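4.2 Do post counts tell us anything after a move?

Much of the writing on blog survival treats the number of posts as a measure of commitment. A writer who reaches 100 posts is said to be established, and one who reaches 200 is said to be unlikely to quit. We doubt this, and the doubt gets stronger when a blog has changed hosts. Janevski and Hajji, whose coding scheme we borrow, counted every post shown in an archive on the day they looked at it. That is a fair rule for a blog that has stayed in one place. It is a poor one for a blog whose first years were spent on a community site and then carried over by hand.

Our sample has 507 blogs that were once hosted on Parko, a small social site where members could keep a journal next to their profile. Of these, 213 later appeared under the same writer's name on Ouali or on a self-hosted address. The remaining blogs either stayed where they were or could not be traced. We do not assume that the untraced ones were dropped. Some writers change names when they change hosts, and our search would miss them.

Three problems came up in the moved blogs. The first is dates. The Ouali import tool stamped old posts with the day of import unless the writer changed each one, and few seem to have bothered. One archive showed a burst of 229 posts under 03/09/2018 and almost nothing in the month before. Read without care, this looks like a very busy day.

The second is choice. Writers brought over the posts they still liked. Caron, in her interviews with members of the Carnley writing circle, was told again and again that the weak early posts had been left behind on purpose. The "complete" archive is therefore an edited one, and a milestone post that thanks readers for a long journey may be counting a different set of posts from the one we can see.

The third is what counts as a post at all. On Parko a reply longer than about seven lines was turned into a journal entry by default. Shared links were stored the same way, and so were pictures put up without a word of text. Abou Zeid leaves all such entries out. Janevski and Hajji leave them all in. Neither paper tests whether the choice changes the result, and in our view both report their survival curves with more confidence than the data can bear.

We followed the wider rule, mostly so that our numbers could be set beside theirs. We ran the main model again under the narrow rule, and the link between post count and survival became much weaker. Ouazzani has suggested to us that the link reflects age alone: old blogs have more posts, and they are old for the simple reason that they did not close. We cannot rule this out with the data we have.

Figure 3

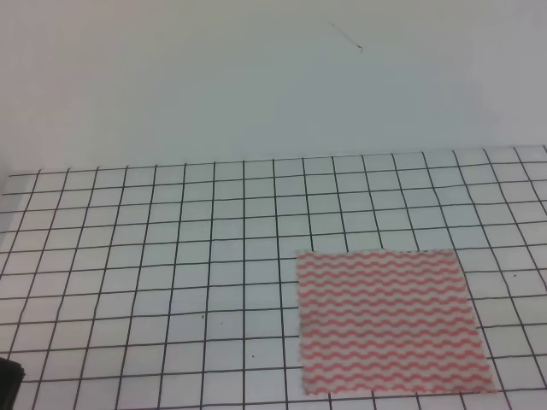

The Prorholm data might settle the matter, as that host kept the original dates through its October move, but its logs cover paying members only and we would be wary of reading much into them.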